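The Night Bus to Skesta

Last updated 16th January

Tuncay Yurt got the call at ten past four in the afternoon and was at the Collgate depot before six. His aunt had died in the house in Skesta, and somebody had to go and sit with his uncle until the cousins could fly in. The ticket clerk asked if he wanted a return. He said he didn't know yet.

The bus was the Kırmızıgül line, red on the outside and brown on the inside. He had seat 19, by the window. A woman across the aisle was peeling an orange onto a newspaper and she offered him half without saying anything. He ate it. They passed the cement works and the new exit for Cloron, and then there were no lights for a long time.

He tried to remember the last thing his aunt had said to him. It was on the phone in August, and it was about a water heater. She had wanted to know if two hundred was too much for a part. He had told her he would look it up, and he hadn't.
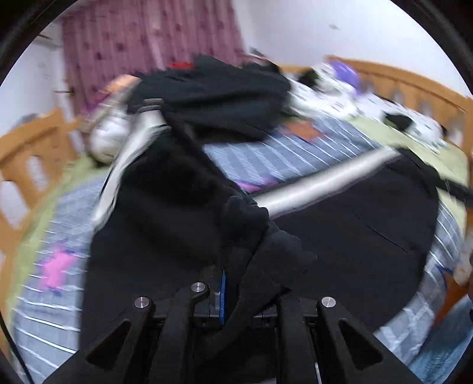 At the rest stop the driver gave them 4 minutes, which became fifteen. Tuncay bought tea in a paper cup and stood beside the building where the wind didn't reach. He looked up the part on his phone. The good one was one-eighty. She had been quoted a fair price – he could have told her that in August, and it would have taken no time at all.

His uncle was waiting at the gate in Skesta when he got there, in slippers, with the porch light on behind him.

"You ate?" his uncle said.

"On the bus."

"What did you eat?"

"Half an orange."

His uncle nodded and took the bag from him, though it wasn't heavy. In the kitchen there was soup from the neighbors, three kinds, all in pots with names taped to the lids. They picked the lentil. His uncle lit the stove and then ran the tap over the bowls for a while, holding his fingers under it.

"It's cold," he said. "She was going to have that fixed."

"I know," Tuncay said. "I'll call about it in the morning."

They sat down and ate the soup.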